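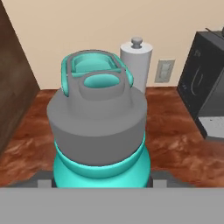
Cámara de muñeca, simulador, pinza Pliker con la botella turquesa entre los dos dedos. Cocina de encimera rojiza.

Inicio | Cuaderno | Pinzas | Simulación | Archivo

6 de febrero de 2022

Sigo con la comparación Pliker / Prurow. Todo en sim, brazo y controlador iguales, solo cambio la pinza. Semilla 544 para las dos, si no Zubaida me lo tira para atrás otra vez.

Pliker: 7 intentos, 5 buenos. Los 2 malos son el mismo fallo – la botella gira al subir, luego se va. Fricción de las almohadillas sospechosamente baja, revisar el fichero de materiales (creo que sigue el valor de diciembre).

Prurow: sin terminar. Carga el modelo pero los dedos cierran desfasados. Preguntar a Darnell si tocó los límites de las articulaciones.

Vista de muñeca: la botella tapa parte del rollo de papel de cocina. Para el agarre da igual, para el detector no tanto. Probar la cámara un poco mas alta. La cafetera negra queda a la derecha, entra bien.

Ojo con el asa. La malla de colisión la trata como maciza, así que cualquier agarre por arriba sale falso. De momento solo agarres laterales por el cuerpo. Sofia tiene una malla mejor en la carpeta Javenari, pedirsela.

Pendiente:
– subir fricción y repetir Pliker, misma semilla
– Prurow desde cero
– pasar tabla a Rochelle cuando estén las dos, antes no

Contacto: Myrtle Brannigan | © 2022 Laboratorio Boateng | Volver arriba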